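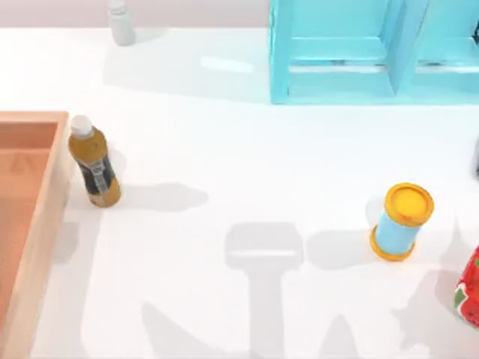 Abb. 4: Arbeitsfläche in der Simulation, Blick von oben

4.2 Szene laden und Regal anfahren

1. Projekt Plirness öffnen und die Szene »Tisch« laden. Beide Arme in Grundstellung fahren.

2. Schattenwurf einschalten. Die Schatten der Arme müssen auf der Tischplatte liegen — fehlen sie, Lichtquellen neu laden.
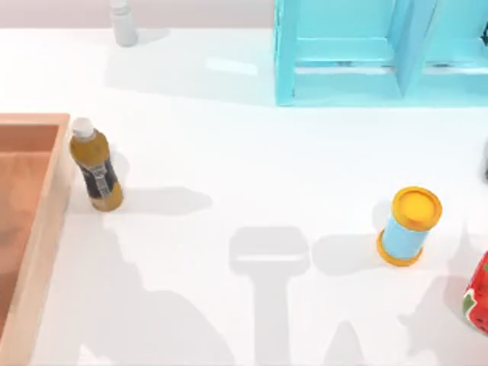 3. Geschwindigkeit auf 80 mm/s begrenzen und die Greifer vor die Vorderkante des blauen Regals fahren.

ACHTUNG: Werte erst auf die echten Arme in der Werkstatt übertragen, wenn der Ablauf in der Simulation kollisionsfrei ist.

Die Fingerspitzen bleiben zunächst vor dem Regal, über der Tischplatte. 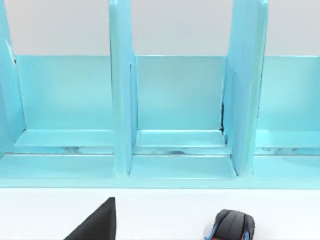 Erst danach die Einfahrtiefe schrittweise um je 2 mm erhöhen und jede Position speichern.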